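Dye shed notebook, Thursday, October

Started late, 9.40, the Stinunville fleece only turned up yesterday arvo and half of it still needed skirting. Dirtier than the last lot. Burrs all through the britch end, chucked most of that on the garden.

Scoured 500 g in the laundry trough. Two hot soaks, one warm rinse. Lost more grease than I expected and it dried down to 471 g, so call that the real weight for everything below. Ignore the number on the bag tag, Pantelis wrote that before scouring.

Mordant: alum at 10 per cent of dry fibre, so 47 g and a bit. Dissolved in a jug of boiling water first, then into the big pot. Held just under a simmer for an hour, lid on, left to cool in the pot. Didn't add cream of tartar this time. Ifigeneia reckons it dulls the madder and I want to see for myself before I argue with her again.

Madder: 300 g chopped root, the Garnavitz stuff, soaked overnight in rainwater. Smelled fine, a bit like wet hay. First water poured off into the yellow bucket, keep that, it gives a decent apricot on silk.

Bath notes
10.50 wool in, bath at 38
11.20 at 50, colour already grabbing on the tips
12.00 at 62, backed the flame right off
12.30 crept up to 71 while I was on the phone, bugger. Cold water in, back to 64 in a few minutes
1.30 heat off

The brown shift is supposed to start somewhere past 70 so will be interesting to see whether that little overshoot shows. Wet colour is a solid brick, more orange than the Broltska sample card. Could be the water. Tank's low and whatever is left in the bottom of it has been sitting on leaves since winter. Should of tested pH before I started, didn't, strips were up at the house.
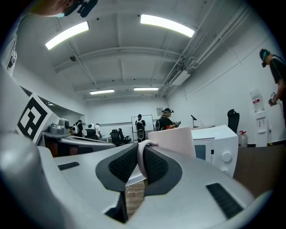 Second thing, chalk. The old recipe says a pinch per litre for hard water reds and I never know what a pinch is meant to be. Next round weigh it. Split the mordanted wool three ways: no chalk, half a gram per litre, one gram per litre. Same pot size, same root, same day, or it's not worth doing.

Exhaust bath looked strong so I dropped in two skeins of the Agbayani sock yarn, unmordanted, just to see. Came out a sort of tired salmon. Might overdye with weld. Might not.

Uneven patches on the main lot, mostly where the locks were still tipped together. My own fault for not opening them out. Carding will blend most of that but anyone wanting it for lock spinning should have a look first before they say yes to it.

Iron afterbath on one small handful, tiny splash of the rusty nail jar, out after three minutes. Went plum brown straight off. Lovely actually. Rinse that pot properly!! Someone left iron in it last month and it sadened a whole batch of yellow.

To do
pH strips down to the shed and leave them there
wash-fast test on the brick, plus a strip taped in the north window, half covered
ask Ifigeneia for her alum and tartar figures, the written ones
Pantelis to relabel the fleece bags with scoured weights
order more root, nearly out
spent madder is drying on the flyscreen out the back, don't compost it, want to try a second extraction

Packed up 4.15. Wool's on the rack under the verandah, turn it if you're the last one out.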